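Contra a caixa compartimentada

A Funstead vende os cubos de espuma numa caixa com divisórias, uma por cor, e a escola Barros comprou 2. Sustento que a divisória é um erro de projeto. O cubo de espuma comprime, deforma e volta ao volume inicial; um encaixe rígido exige tolerância que esse material não oferece. No inventário de junho registramos 311 peças, das quais boa parte fora do compartimento indicado.

O saco de malha da Nastudetti, com capacidade nominal de 200 cubos, resolve o armazenamento com menos operações – abrir, despejar, fechar. A separação por cor passa para a mesa, onde tem utilidade didática.

Quanto à superfície, prefiro granito polido a feltro. Limpa-se com pano, e a cor do cubo reflete no tampo, o que ajuda a comparar tons próximos, como o azul acinzentado e o azul-celeste. 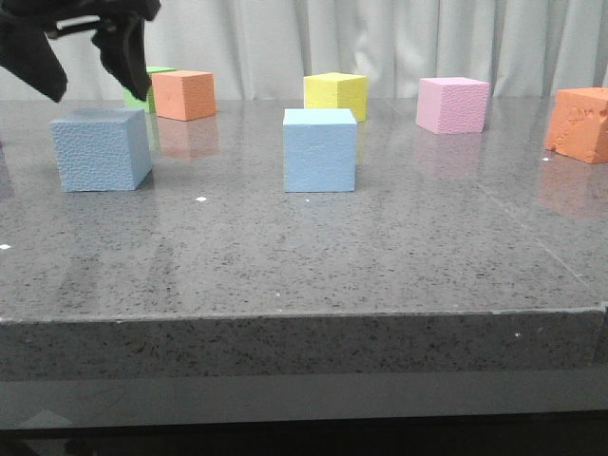
Custo e reposição

O conjunto compartimentado da Jilley custa 939 reais. A reposição avulsa não existe no catálogo, e um cubo rasgado inutiliza a série de cor.

Contato | © Todos os direitos reservados | Voltar ao topo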